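Section 4. Setting up a grant application form

Before you start, you need an account with the Program Officer role. Reviewers can open a form but can't change it.

1. Sign in to Rollum and open the Funds tab. Choose the fund the form belongs to.

2. Select New form. Type a name applicants will recognize, such as "Grurulside Neighborhood Fund - Spring Round."

3. Pick a template. The short template has 18 questions and suits small grants. The full template has 34 and includes the budget pages.

4. Remove any questions you don't need. Questions marked with a lock hold the tax ID and the legal name, and they stay on every form.

Note: Deleted questions go to the Question Bank and can be put back until the form is published.

5. Under Reviewers, add at least 2 people. Each one gets an email with a link to the scoring page. If your panel scores together in a meeting, turn on Shared scoring and enter one set of scores for the group.

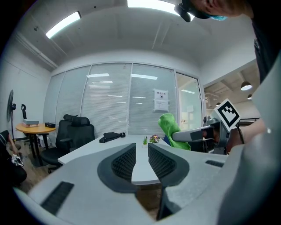 6. Set the closing date and time. The form closes by the time zone in your organization profile, so check the profile first if you have offices in more than one state.

7. Select Preview and fill in the form once as an applicant would. Test entries are not saved.

8. Select Publish.

Caution: Once the first application comes in, scoring weights can't be edited. To change them you have to close the form and copy it to a new one.

For conflict of interest settings, go to Section 5.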